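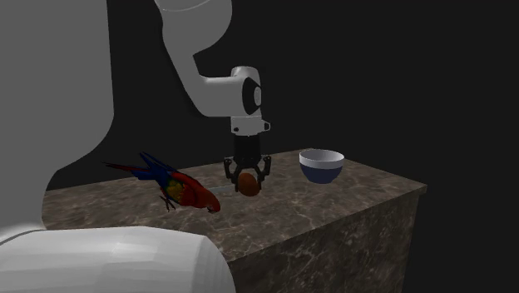
Simulator view from the Batside build: arm holding the brown ball, macaw to the left of it, bowl to the right.

Planner and tooling catch-up, November

Present: Moushumi Howlader, Patricio Cisternas, Boonsong Thepsuriya, Nouhaila El-Sayed, and me (Kamonchanok Thammasiri, typing). I've put names next to things where I caught them, so shout if I've pinned something on you that you didn't say!

Last time's actions
Patricio has moved the scene loader over to Batside and it reads the old files fine. Boonsong still owes us the note on joint limits (he knows, he pulled a face). Carried over.

Grasp planner
We spent most of the meeting on this one. Nouhaila ran 700 random starts over the weekend and the planner gave up on 20 of them. She'd gone through the logs and nearly all the failures were the same thing – the approach path gets picked before the collision shapes have finished loading, so it plans through the parrot and then the checker throws it out. Moushumi wants the planner to wait for a ready flag. Patricio would sooner have it retry, as he doesn't trust the flag. We went back and forth on that for ages and settled on the flag first, with 3 retries behind it if it's still flaky.

I asked if we could swap the macaw's full mesh for a simple hull. Boonsong said yes for the body but the tail would turn into a great fat wedge and block half the table. He'll try splitting it into two pieces.

Gripper contact
The ball creeps in the fingers when the time step is set to 2 ms, and doesn't at the smaller setting. Moushumi reckons it's the friction model, Nouhaila reckons it's the solver giving up early. Both will test on the same seed so we can compare properly this time.

Perception
Short one. The Stoveck segmenter is fine on the bowl but the edge of the marble block confuses it against the black background. Patricio asked for a version with a grey background to see if that helps. I said I'd do it, it's a single line in the config.

Actions
Moushumi: ready flag, friction test
Nouhaila: retries, solver test, share the failure logs
Boonsong: split hull for the macaw, joint limits note (please!)
Patricio: rerun the segmenter once he has the grey scene
Me: grey background, book the Marnemia room for the next one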